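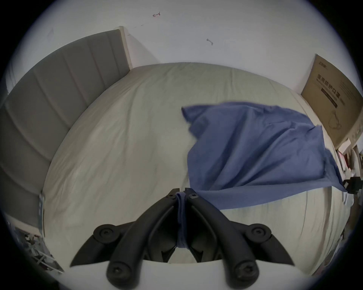 4.3 Preparing the Plaller Kidney Transport Unit for Perfusion

This section covers set-up of the transport unit from power-on to organ placement. It applies to units with the Calloway pump head. For units with the older roller pump, see Appendix B. Allow 50 minutes for the full procedure.

Before you start

Check that the sterile circuit pack is sealed and in date. Confirm that the battery indicator shows at least 60 percent. The unit will not enter Prime mode below this level, even on wall power.

CAUTION: Do not use a circuit pack that has been opened and resealed. Return it to stores with the lot label attached.

Set-up steps

1. Place the unit on a level surface and lock both front casters.

2. Connect the power cord and press Start. Wait for the self-test to finish. If code E-08 appears, reseat the pump head and restart.

3. Fill the outer ice bath to the marked line with crushed ice and sterile water. Close the bath drain before filling.

4. Open the circuit pack using sterile technique. Seat the organ chamber in the bath and press down until both latches click.

5. Thread the tubing through the pump head in the direction of the arrow. Close the pump cover.

6. Hang the perfusate bag and open the clamp slowly. Select Prime.

7. Watch the bubble trap during priming. Tap the trap lightly to release air. Repeat the prime cycle if air remains after 3 minutes.

8. Zero the pressure sensor with the line open to air, then close the stopcock.

9. Wait until the chamber reading is 8 °C or lower and has stopped changing. The surgical team may now attach the cannula and place the kidney.

10. Start flow at the lowest setting. Raise it in single steps to the pressure ordered by the surgeon.

WARNING: Stop the pump at once if the pressure alarm sounds during step 10. Check for a kinked line or a twisted artery before restarting. Do not silence the alarm and continue.

Note: Flow normally rises during the first hour as resistance in the kidney falls. Record flow, pressure and temperature on Form K-2 at the start of perfusion and every 15 minutes after that.

Note: Sites using the Pravier data logger must enter the donor ID before step 6. The logger does not accept an ID once priming has begun.

Revision record

Steps 7 and 8 reordered, E-08 instruction added. Prepared by Siu-fong Fang, checked by Valentin Eberhard, Idcombe service office, October 14, 2025.

Continue to 4.4, Moving the Unit on Battery Power.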